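3.2 What people keep, and where they keep it

I'll admit I came to this study with a bias. My own fridge door is a graveyard of half-used sauces, and I wanted to find out that everyone else's was too! So we sent a diary to 792 households in four towns and asked them to write down every drink and condiment they opened, where it went afterward, and when it was finished or thrown out. We got 1,874 usable entries back, which was more than I'd dared hope for (the pilot in Plina had been a bit of a flop).

The first thing I noticed was how much habit beats the label. People in Urrutia put juice in the door because their parents did, and several wrote exactly that in the margin – I loved those margins. Figure 4 goes with the storage categories we used for coding: door, upper shelf, lower shelf, drawer, and out on the counter.

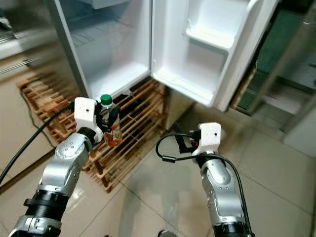
Once the entries were coded, the door came out as the place where bottles went to be forgotten. Almost 70 percent of the items thrown out unfinished had been kept there. Jandeo was the odd town out, with far more people using the lower shelf, and I still don't have a good explanation for it. Gritberg looked like Urrutia in most respects, though its diaries were shorter and a few stopped after the first week – I kept those in, and Section 3.3 goes over how I weighted them.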